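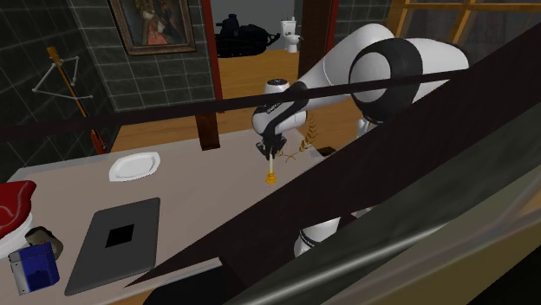 Candle and holder on the tabletop, with the gripper above.

Altıntaş School District – Reopening Support Grant
Progress report to the Funiritz Fund, 01/10/2023
Prepared by Gönül Çınar, grants office

Work under the grant is on schedule except for ventilation, where we are behind. Classroom air checks are finished at Hirkine Elementary. At Rasik Middle School, 2 rooms on the north side still need new fan motors. The supplier has moved the delivery date back once already, and we now expect the parts before the end of the term. Those classes are meeting in the library until then.

The tutoring program has enrolled 78 students, mostly in grades four through six. Sessions run 30 minutes before the first bell. Attendance dropped when the early bus was cut and came back up after the route was restored.
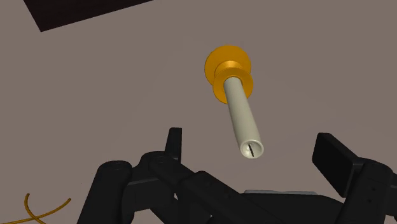 Staff training was harder to schedule than we planned. Substitute teachers were short all fall, so we moved the reading workshops to after school and paid the hourly rate in the union agreement. Volkan Dağdelen has taken over the sign-up sheets and the payroll forms.

Family outreach: we mailed the revised calendar to around 600 households. Some came back with old addresses – the school offices are correcting these by phone.

We ask to move the unspent substitute money into the tutoring line. A revised budget is attached. The next report will reach you in May.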